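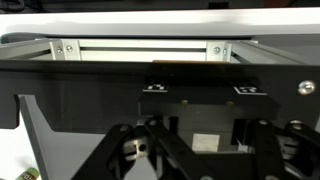
Odair Guerra wrote to ask whether the Bezerra standing desk can go together in an afternoon. It can, if the afternoon starts at 10 and you skip lunch. Section 4 covers the feet, the crossbar and the top. Section 5 covers the wiring and is shorter, though it won't feel that way.

4.1 Fitting the feet

1. Lay both legs on a blanket. The carton will do if the blanket has already been claimed by a cat.
2. Slide a foot onto each leg, long end facing you.
3. Start all the bolts by hand. Put the wrench down. You'll get it back in step 6.
4. Set the crossbar between the legs with the Bezerra label facing up.
5. Check that the legs are parallel. Squinting is an accepted method.
6. Tighten everything.

Note: The bag marked C holds 12 bolts and you need 10. The other two are spares. Please stop mailing them back to us.

4.2 Seating the top

The top ships with snug pilot holes, and a dowel may need a tap or two. A tap. The warranty has views on anything louder. 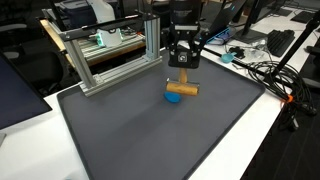 Yasaman Jalali reports that rubbing a little candle wax on the dowels got hers in on the first try, and we've been doing it that way in the shop since February.

1. Press the dowels into the frame.
2. Lower the top onto them with a helper at the other end. It weighs 82 pounds and doesn't care about your schedule.
3. Drive the screws from below, corners first.

CAUTION: Do not lift the finished desk by its top. Lift by the frame, with two people who are currently on speaking terms.

If the desk rocks, turn the leveling feet a quarter turn at a time. If it still rocks, try a different part of the floor before calling us.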